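VURNALDEN CELL, TWO-ARM STATION
Pre-session and in-session inspection checklist, spool handover task
Revision 2, August
Applies to: demonstration collection for the Susari handover set
Cell location: Namard building, bench side

Marks used: OK = passes. C = passes with comment. F = fails, do not record. N/A = not fitted or not used for this task. Comments are entered under the item they belong to. An item marked F stays F until the item is checked again from the start.

Section 1. Power and stop circuit

1.1 Emergency stop reachable from the operator seat without standing. OK
1.2 Emergency stop pressed once with arms parked, both arms de-energize. OK
1.3 Stop released, arms stay still until enabled from the console. OK
1.4 Enable pedal spring returns fully. C
Comment: return is slow when the pedal sits against the chair leg. Moved the pedal forward. Mark the floor with tape so it goes back to the same place.
1.5 Supply leads seated at both bases, no strain at the plug. OK
1.6 Joint torque limits loaded from the handover profile, not from the table-pick profile. OK
Comment: the console shows the last profile used. Read the name before accepting it.

Section 2. Arms, rail and cables

2.1 Both bases tight, no movement when pushed by hand. OK
2.2 Rail clear of loose parts along its full length. C
Comment: white specks and scuffs on the black surface. Cosmetic. Wipe down at the end of the week and do not scrape.
2.3 Link covers closed, no cracks. OK
2.4 Purple cables free through the full range of wrist rotation, no snagging on the joint housings. C
Comment: the loops stand well off the arms. Run each wrist to both ends of its travel at low speed and watch the loop. If it pulls straight at any point, mark F and re-clip.
2.5 Wrist camera brackets tight, both sides. OK
2.6 Gripper jaws open and close fully with no load. OK
2.7 With the spool held by both grippers, no audible motor whine after settling. C
Comment: faint whine on the right when the two arms disagree on spacing. Open the right gripper, let it settle, grip again. Do not record while the whine is present, as the force readings from those frames are not usable.
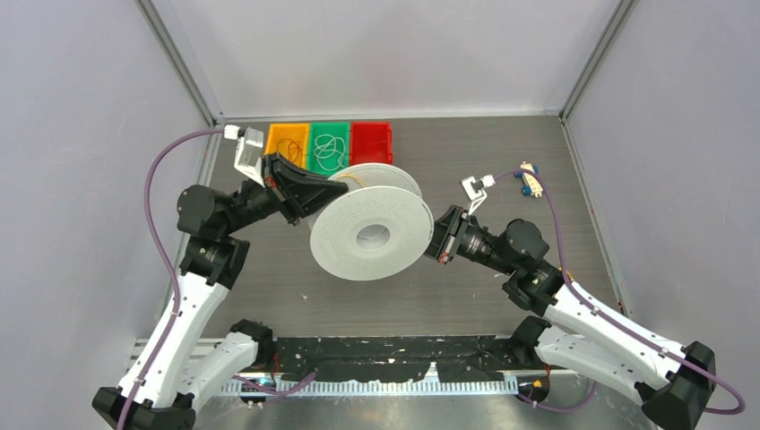
Item 2.7. Spool held at the flanges by both grippers, bins behind.

Section 3. Workspace and props

3.1 Walls seated, no gap at the corner posts. OK
3.2 Bins in a row along the back wall: yellow or orange at left, green in the middle, red at right. OK
Comment: order matters. Earlier Susari episodes use this order, and the bin positions are part of the scene template.
3.3 Cord in the left bin and string in the green bin fully inside, no ends over the lip. C
Comment: the ends lift when the bins are moved. Press them down before each block.
3.4 Red bin empty at start. OK
3.5 Spool flanges undamaged, no split perforations at the rim. OK
3.6 Leftover filament on the core. C
Comment: a short yellow end remains. Leave it on. The set is meant to include a spool with a loose end, and trimming it partway through a block gives two different objects under one object ID.
3.7 Distractor objects placed per the block sheet, outside the handover zone. C
Comment: block sheet calls for the toy car with blue wheels and the small yellow crate piece at the right. Place both by hand with the arms disabled. Both must sit below the lowest path of the right forearm. If the forearm touches either one during a take, discard the take and log the contact.
3.8 Distractor layout changed only between blocks, never between takes. OK
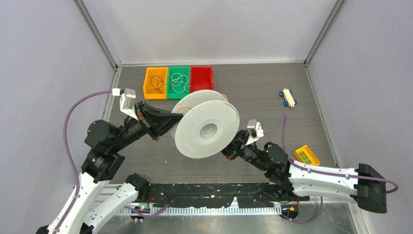
Section 4. Cameras and logging

4.1 Fixed camera view includes both grippers through the whole handover. OK
4.2 Wrist cameras streaming, left and right not swapped. OK
Comment: check by waving a hand in front of one lens with the arms disabled. The labels on the console have been wrong once after a restart.
4.3 Exposure locked on all views. C
Comment: lock it with the spool in view. White flanges push auto exposure down, and the table grain disappears in the wrist views.
4.4 Clock offset between arm log and video within 30 ms. OK
4.5 Free disk space sufficient for the full block. OK
4.6 Episode counter reset and block name entered. OK
4.7 Previous block closed and written before the new one is opened. OK

Section 5. Handover take, per-episode checks

Performed by the operator during the first take of each block and then on every take where something looked wrong.

5.1 Spool lifted clear of the table before either arm moves sideways.
5.2 Giving gripper holds still before the receiving gripper closes.
5.3 Receiving gripper approaches fully open.
Comment: this is the item most often missed. A half-open approach clips the flange rim and turns the spool in the giving hand. The take may still finish, but the grasp at the end is not the one the instruction text describes. Label it as a recovery take or discard it. Do not leave it in with the clean ones.

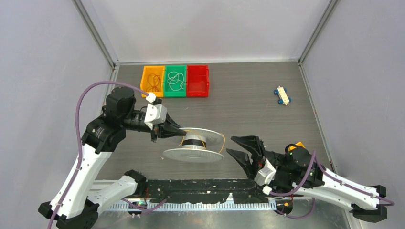 5.4 Loose filament kept out of the jaws. A strand that is pinched on closing stays pinched through the release and drags the spool off its path. Stop, open both grippers over the table, clear the strand with the arms disabled, and start the take again from the home pose.
5.5 Both grippers closed for 2 seconds before release.
5.6 Release made by opening fully, then backing off along the approach line. No twisting out.
5.7 Operator hands off the leader arms only after the end-of-take tone.
5.8 Success flag set by the operator, not by the script.
Comment: the script counts any take with both gripper events present. It does not know if the spool was dropped afterward.

Reject a take if any of these apply:
- spool touches a bin
- a bin moves
- either wrist stream drops frames
- torque limit reached on any joint
- a person's hand enters the cell before the end-of-take tone

Rejected takes are kept in the reject folder with the reason code. They are not deleted. The Mikuš filter is tuned on them, and it needs the near misses as much as the clear failures.

Section 6. Wrist view review

Done at the console after the first block. Open one take and step through the contact frames.

6.1 Fingers visible at the lower border of the view. OK
6.2 Finger surfaces clean enough to grip. C
Comment: light patches on both fingers, wear or residue not determined. Wipe with a dry cloth. If the patches remain, note as wear and compare again next month.
6.3 Flange holes sharp in the near field. OK
6.4 Printed text on the flange readable where it faces the lens. OK
Comment: the temperature line (≤70°C) is a good focus check. If the characters smear while the arm is still, refocus and repeat 4.3.
6.5 Bins identifiable by color in the wrist view at least once per take. OK
6.6 View tilt left as is. The wrist streams are stored unrotated.
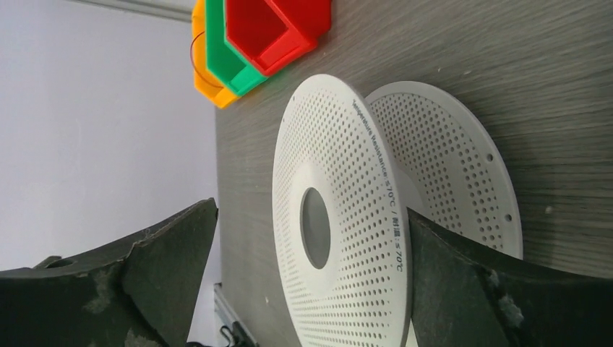
OPEN ITEMS AND SIGN-OFF

Open 1. Tape mark for the enable pedal (1.4). Not done.
Open 2. Right gripper whine under shared load (2.7). Recheck the spacing offset before the next session. If it comes back after the offset is corrected, take the right arm out of the handover task and run single-arm blocks only.
Open 3. Console camera labels after restart (4.2). Reported. Hand check stays on the list until the fix is in.
Open 4. Add a line for the crate piece in the block sheet. At present the sheet names it but gives no orientation.

Result: cell released for recording with comments. Items 1.4, 2.2, 2.4, 2.7, 3.3, 3.6, 3.7, 4.3 and 6.2 marked C. No items marked F.

Checklist to be stored with the block logs, same folder name as the block.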